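# How to Write and Maintain a Performer Profile

Published by the Itstead Editorial Desk, Jan 24, 2018

This guide is intended for contributors who prepare profiles of television and film performers for the Itstead directory. It covers research, structure, statements about money and family, and the correction of published entries. Contributors should read it in full before claiming a first assignment.

## Before You Begin

Open the assignment sheet and confirm that the performer does not already have an entry under another name. Stage names, married names and alternate spellings account for most duplicate profiles. If an entry exists, request an update assignment instead of starting a new page.

You will need:

- the performer's official credits, taken from the production or network
- at least 2 published interviews in which the performer speaks directly
- the Itstead source form, saved with the draft

Fan pages and unsigned biography sites may be used to locate a source. They may not be cited as one.

## Step 1: Write the Opening Summary

The summary runs to no more than 120 words. It states the name by which the performer is known, the profession, and the role or roles that readers are most likely to recognize. Nationality is included when it has been confirmed. Leave out adjectives such as "famous," "beloved" and "rising."

Write the summary last if you find that easier. Many contributors draft the career section first and take the summary from it.

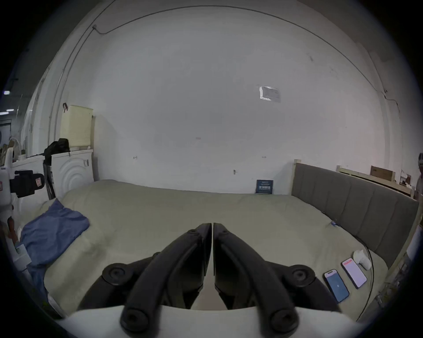

Yanti Lumbantobing wrote in to object that the word limit is too strict for performers with long careers on stage as well as on screen, and asked that theater work be given a line of its own. The limit remains in place. Stage credits may, however, be placed in a separate line directly under the summary, and the template has been changed to allow it.

## Step 2: Build the Career Section

Arrange credits in order of release. For each major role, give the title, the character and the years of involvement. A guest appearance is listed only if it was credited on screen.

Do not describe a project as upcoming unless the studio or network has announced it. Reports that a performer is "in talks" are not announcements. When Anero listed a supporting part in the drama *Grestasau* before casting was complete, other sites copied the error, and it was still appearing in biographies the following June.

Awards are entered in the table at the end of the section. Record the year of the ceremony, the category, and whether the performer was nominated or won.

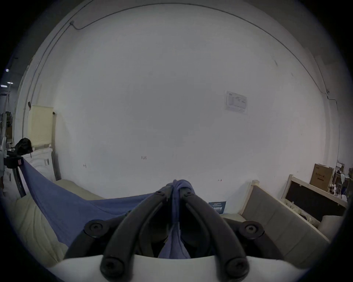
Where a category was shared, name each recipient. Where a nomination went to an entire cast, mark it as an ensemble nomination so that readers do not take it for an individual honor.

## Step 3: Handle Personal Details With Care

Family members may be named if the performer has named them publicly. The names of children under 18 are omitted in every case, including when they have appeared in other publications. Home addresses, schools and neighborhoods are never given.

Relationships require a statement from one of the people involved. A photograph of two people at an event does not establish a relationship, and the caption supplied by a photo agency does not establish one either. If nothing has been confirmed, omit the heading. A sentence saying that the performer "keeps a private life" adds nothing and should be deleted.

## Step 4: State Earnings Accurately

Net worth figures draw many readers and are the least reliable part of most biographies. Itstead publishes a figure only when it comes from a court filing, a company record or the performer's own statement. The source is named in the same sentence as the figure. 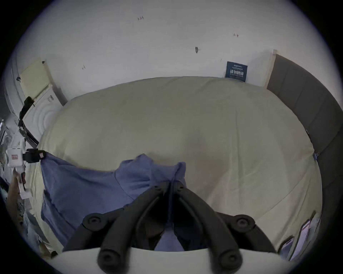 Estimates from ranking sites are not accepted, even when several of them agree, as they frequently draw on one another. A salary reported for a single season may be given if the report identifies the season and the publication. Do not multiply it by the number of episodes or seasons to arrive at a total.

## Step 5: Submit and Correct

Send the draft and the source form together. The desk returns most drafts with queries in the margin. Answer each query in writing, including those you have resolved by removing the passage.

When a reader reports an error, check the original source first and then amend the text. Every change of fact is recorded in the note at the foot of the profile. Spelling and punctuation may be corrected without a note.

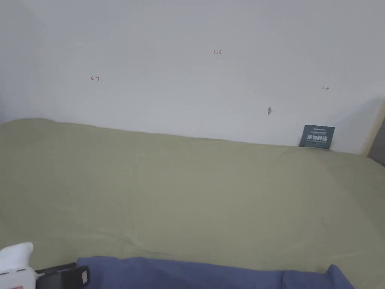

**May a performer's representative edit a profile directly?**

Representatives may send corrections and supporting documents to the desk, but all changes are made by Itstead editors. Material supplied by an agency, including the standard biographies issued by Upadhyay, is treated as a single source and checked against published credits.

Contributors who are unsure how a rule applies should mark the passage in the draft and leave it for the desk to decide.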